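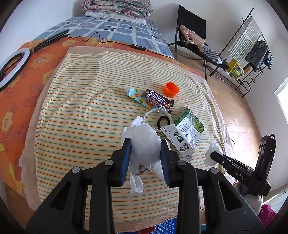

Gripper build, part 9 i think. Lost count. Both hand units working at the same time for once so posting before something falls off

Quick recap if you're new: two hand-held grippers, squeeze the handle, jaws shut, the log goes to the laptop. Later the arm (Drover, lives in the shed in bits) learns from the log. That's the plan anyway

Current list of pick-up stuff: plastic bags, a Snickers, milk carton, orange cap, hair band. Bags are the worst by miles. Crumple one up and it's a differnt shape every single go

Blue ribbed pads are the big change this month. Had smooth ones before and anything thin just slid out. Ribs seem to bite on bag plastic. Printed them soft, very slow, 80 minutes a pair and two pairs went straight in the bin

Someone asked about the linkage. Plain pins, no bearings. I know. Bearings are in the basket at Tandix waiting for me to stop buying filament

Squeaks a bit. Drop of sewing machine oil on each pivot, better

Numbers for those who like them: 2,039 grabs logged as of tea time. Want 3,283 before I retrain, which is what the last lot had, so it's a fair comparison

Roughly 2,000 of those are one-handed mind you. Two-handed only started sunday-ish, no wait, after the cable arrived. Anyway. Recent

Two-handed is HARD. Left hand does its thing fine, right hand wanders off. My brain not the hardware

Using a striped blanket as the work surface cos the plain one made everything look the same to the tracker. Stripes help it find itself, or thats my theory. Not tested properly

Jaw files are up in the Hullcombe workshop folder, the one called Meng. Use v6. v5 has the holes too tight and you'll swear at it

Next: softer spring on the handle, thumb is killing me after an hour. Anyone got a source for small ones that isn't a bag of 500?

Right, kettle, then another hundred bags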